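Fold the towels on the kitchen table

My mother-in-law folds towels in the air, chin down, arms out, like she's wrestling a kite. I've given up on that. I fold on the table, and I'll defend it to anyone who comes over.

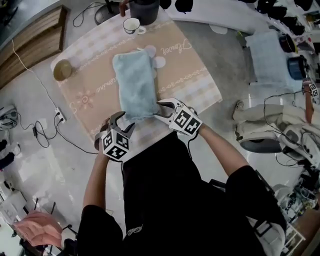 Why the table wins

A bed is too soft and too low, and by the third bath towel my back is complaining. The couch is worse. A table gives you a flat surface at the right height, and a fuzzy towel like my light blue one will lie down and stay put while you square up the corners (well, nearly square, those corners have been round for years!).

And please, leave the tablecloth on. Ours is peachy beige with flowers and checked borders and the word "Flower" written on it in case you missed the point, and I love it. Agustina Maldonado, my neighbor, whips hers off before she folds anything. Too much work! A clean cloth is a fine place for a clean towel. I line the long side up with the border and go from there.

You don't have to clear everything, either. A mug and a pot can live at the far end while you work at the near one. I used to put every last dish away first, and you know what happened? I'd get tired and leave the laundry in the basket until Tuesday.

Thirds or halves?

Thirds, lengthwise, then in half. I know the Escobar side of the family does halves all the way down, and their closet looks very nice, but our shelf is narrow and a towel folded in halves hangs over the front like a tongue. Mine holds 6 in a stack if I press on them a little.

Sebastián Acuña wrote to me in March to say he rolls his - rolls them! - and keeps them in a crate by the tub. Fine for a guest bathroom, I guess. At my house somebody would pull out the bottom one and the whole crate would be on the floor by breakfast.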